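Ticket 2430 – Price labels printing with the last digit missing
Site: Pulldale store
Reported by: Gerardo Ocampo
Assigned to: Catarina Gouveia
Status: Closed

Problem
Shelf labels for anything priced over $9.99 lose the last digit. An item at $12.49 prints as $12.4. The barcode and item name are fine. Started after the March update to Skamar.

Step 1 – Check the data
Opened item 484 in Skamar. The price is stored correctly and shows correctly in the label preview. Exported the batch to a text file and the prices are complete there too.

Step 2 – Check the label stock
Gerardo confirmed they are still on the same roll size, and the clear holders for the shelf fronts have not changed either. Label width in the printer settings matches the roll.

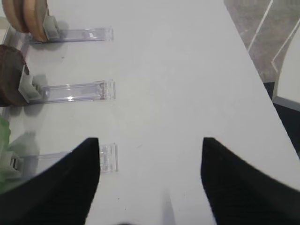

Step 3 – Check the template
The update replaced the store's template with the default one. The price box in the default is narrower and set to clip long text. Widened the box and turned on "shrink to fit."

Step 4 – Test
Sent 2 test labels, both over $10. Both printed in full. Gerardo reran the batch of 1000 overnight and reported no clipped prices.

Follow-up
Saved the fixed template under the store's own name – the next update should leave it alone. Mandutley store has the same version and needs the same change. Opened a separate ticket for that.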